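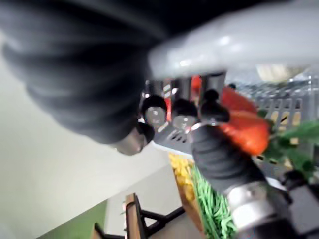

Search this site Go
Home Projects Reports Workshop Contact

Setup and Maintenance of the Plostine Two-Arm Picking Cell

Project report, Kowalchuk Workshop
Andri Hauser
August 17, 2026

1. Scope

The report covers the mechanical setup, calibration and routine care of the Plostine cell between the start of June and the end of the project. Motion planning and object recognition are covered in a separate report and are mentioned only where they affected maintenance.

At handover the cycle counter in the Pliria control software stood at 2749 grasps on the right arm and 1166 on the left. The difference comes from the task split used by the previous group, who picked with the right arm and carried with the left. Wear was distributed accordingly. The right finger pads were glazed at the tips and the clamp screw on the right wrist had lost its thread lock. The left side needed cleaning only.

2. Gripper removal and refit

Both grippers are Plavis parallel units on a quick-change flange. The procedure used for the right side was as follows.

Park the arm in the service pose and disable the drives from the Pliria console.
Unplug the wrist camera before the gripper cable. In the other order the camera driver hangs and the console has to be restarted.
Back off the clamp screw and withdraw the gripper straight along the flange axis.
Wipe the flange faces with a dry cloth. No grease.
Refit, apply thread lock, tighten in two passes, and reconnect in reverse order.
Run the open/close test 32 times and check the motor current log for spikes.

The first refit failed the open/close test. The cable had been routed on the inside of the wrist bracket, where it was pinched at full opening. It was moved to the outside and given a longer loop. The second test passed and the routing was marked on the bracket with paint pen.

3. Camera and base calibration 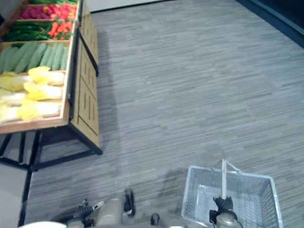
Calibration of the head camera was repeated after every gripper change, although strictly only the wrist cameras are disturbed by that work. The head camera turned out to be the weaker link. Its mount creeps downward under its own weight, and an error at the mount grows with distance from the robot. The reference points were first taken from a printed board, which was too small to cover the working area. The display stand was then used as a second check. With the base parked beside it, the black legs of the stand and the slotted wooden side panel both give long straight edges against the floor, and a head tilt error shows up as an offset between those edges and the model overlay. The check was done with the wire basket already held in the right gripper, so that the arm carried the same load as in a normal run. Without the basket the right wrist sits slightly higher and the correction is wrong in use.

The stand itself must not be moved between calibration and operation. Its foot positions were taped on the floor in the second week, after a day was lost to an error that had been blamed on the camera.

Base parking is repeatable enough for the lower bins. For the top bin it is marginal, and the operator should confirm the position on the console before starting.

4. Finger pads and grip force

The glazed pads were replaced on both sides to keep friction equal. Grip force on the right arm had been set to 67 percent of maximum by the previous group, apparently to make up for the worn pads. With new pads this was excessive for the hollow plastic items and left dents. The setting was lowered in steps until long items began to rotate in the grip, then raised by one step. 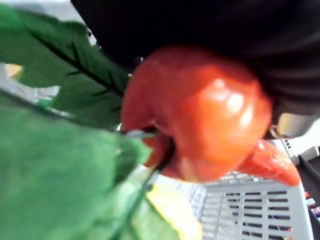

Smooth, rounded items remain the least reliable case. The flat pads touch them over a small area, and a slight error in approach height pushes the item away instead of closing on it. A concave pad was drawn up but not made. Until one is available, the approach height should be rechecked whenever the pads are changed, as the new pads are thicker than the worn ones.

5. Maintenance schedule

Before each session: inspect the pads, check the cable loop at each wrist, confirm the stand is on its tape marks.
Weekly: wipe pads and camera lenses, run the open/close test, check the head mount for creep.
Monthly: check clamp screws, back up the Pliria configuration, record both cycle counters.

6. Open items

The head camera mount needs a stiffer bracket. The present fix is a shim, and it has slipped once. The spare gripper cable is on order. The left clamp screw still has its original thread lock and was left alone - it should be checked at the next monthly service.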